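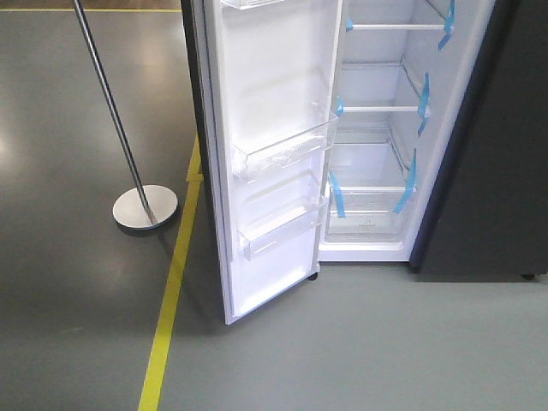
Drerkitz, September 2024

Home Goods Cooperative > Member Meetings > Minutes

Print this page | E-mail this page

Minutes of the members' meeting, Wornari Hall

Ratih Sembiring chaired. Rodrigo Correia took notes. The August minutes were approved with one correction: the Lumbantobing order was for shelving, not lighting.

1. Membership dues

Paid memberships stand at 101. Another 16 have lapsed and will get one more letter before they come off the list. Dues stay at 60 dollars for next year. A motion to add a late fee was made and did not get a second.

2. Showroom

The spring layout stays in place through the holidays. Members asked for wider walkways near the appliances. R. Sembiring will draw up a plan and bring it to the next meeting.
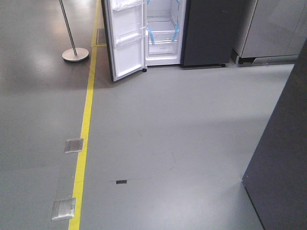 Showroom floor, with yellow line and stanchion.

3. Delivery charges

The carrier has raised its rate for rural addresses. Members discussed splitting the increase between the cooperative and the buyer. R. Correia read out two letters on the subject, one for and one against. Several members said the present form does not make clear

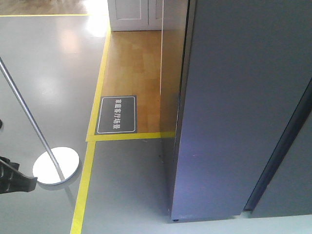 who pays when a delivery is refused at the door. The form will be reworded. The split was put to a vote and passed. Members on the old Remix plan keep their current rate until it runs out.

4. Returns

Members may return unopened items for up to 20 days. Large appliances still need a signed slip. The question of restocking fees was tabled.

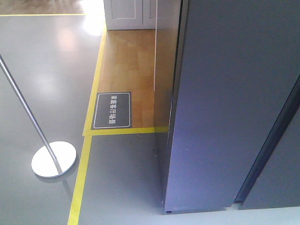
5. Other business

The side entrance key has been replaced. Anyone holding an old one should turn it in at the desk. The newsletter needs copy from the Wornari branch.

Meeting adjourned. Next meeting same place.

Comments (0) | Shares (2)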